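4. Setting up a clinic in Plillska

This section is for the practice manager or the person who has the Administrator role. You need the site code from your welcome letter before you begin. The whole work takes 30 minutes if the staff list is ready.

4.1 Create the site

1. Sign in and open Settings, then Sites.
2. Press Add site. Type the name of the clinic in the same way as it is written on your contract, for instance "Romavdale Health Centre".
3. Enter the site code. It has five characters and the letters must be capitals.
4. Choose the opening hours. If the clinic closes for lunch, enter two periods for the day.
5. Press Save. The new site is shown in grey until the first clinician is added.

Note: One licence covers up to 40 staff accounts. Accounts which are suspended are still counted, but archived accounts are not.

4.2 Add the clinicians

1. Open the site and press Staff, then Invite.
2. Enter the work e-mail address and select a role. A doctor who also leads a department needs both roles, Clinician and Lead.
3. Set the length of a normal appointment. You can change it later for each person.
4. Press Send. The invitation is valid for 5 days — after this you must send a new one.

Caution: Do not share one account between two clinicians. The record of who has signed a note cannot be corrected afterwards.
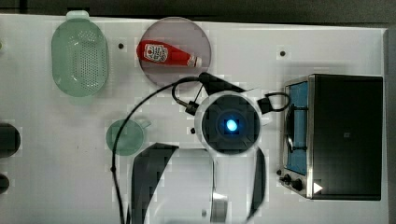

4.3 Bring in the patient list

1. Export the list from your old system as a CSV file. Plillska accepts files from Lai and Skamitz without changes.
2. Divide the list if it is longer than 400 rows, and load the parts one after another.
3. Press Check before you press Import. Rows with an error are marked in yellow.
4. Correct these rows in your file and load it again.

Caution: Import cannot be undone by the clinic. If you have loaded a wrong file, stop and write to the support desk.

Section revised 2022-09-09 by Sze-wing Fang.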